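Open Day at the Gunix Workshop – Gallery

On 1/9/25 we opened the doors of our workshop for one afternoon and one evening. We wanted people from the neighborhood, and also the families of our own staff, to see how we teach simple hand tasks to machines. Many visitors told us they had walked past the building for years and thought it was a print shop. It was one, until the Ponero company moved out in August.

The tour had 2 stations, one on the ground floor and one upstairs in room 916. Arnulfo Espinoza guided the groups downstairs, and Cadi Probert was upstairs at the tables, where visitors could take a hand-held gripper and try the work themselves. On this page we show the upstairs station. The pictures from the ground floor will get their own page when Arnulfo has sorted them.

The task for visitors was easy to explain and a little harder to do. You hold the gripper by its handle, you bring the two fingers over the object, you close them slowly and you put the object down in another place. Cadi asked everybody to begin with open fingers and to move without hurry. Children were often better at this than their parents, maybe because they listened to her.

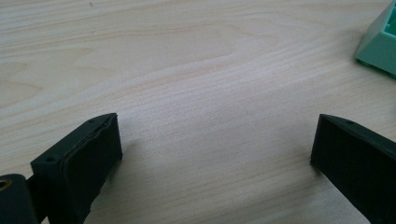 Why do people hold the gripper themselves, when the goal is that a robot does the task?

A person can show the movement many times in one hour, and it is easier to move the tool by hand than to steer a whole robot arm from a keyboard. The recordings are used later, when the robot learns to make similar movements with the same kind of fingers.

Fingers wide open over the bare wood. The pale green piece waits in the upper right corner, with plenty of table left to cross.

Several visitors asked about the soft parts. The dark pad on the inner face of the left finger looks like rubber, and its edges are a little rounded. Cadi let people press a spare pad with the thumb, and she explained that a soft surface helps to hold things which are smooth or not quite straight.

The small brass-colored ring in the lower left corner also got some attention. One gentleman, a retired watchmaker, wanted to talk only about this and about how the fingers are fixed to the rest. He stayed for two full tours and left us his phone number in case we need advice with small screws. We will call him.

For the tables we try to keep things plain. Upstairs we asked visitors to leave their bags and cups on the shelf near the door, and most of them remembered. The light was also discussed a lot before the open day. Reddy, the company that looks after our lamps, changed two of them in the morning, and we now have soft light without strong reflections – a big improvement for the people who work there every day.

In the guest book we found many kind words and some good questions. A few people wanted to know if the gripper is heavy. After five minutes you do not feel it, but after one hour you do, and so our operators take regular breaks. Somebody else asked if left-handed persons can do the job. They can, the handle is the same on both sides.

We also received one complaint, that the stairs are steep and there is no elevator. This is true and we are sorry about it. Next time we will put one table downstairs, so that everybody can try.

Thank you to the Biltano bakery for the almond cake, which was finished before the second group came down, and to all colleagues who stayed late to clean up. If you have taken pictures in our workshop and want to share them on this page, please bring them to the front desk or call extension 2627 and ask for Cadi. Please tell us also if we may write your name under them.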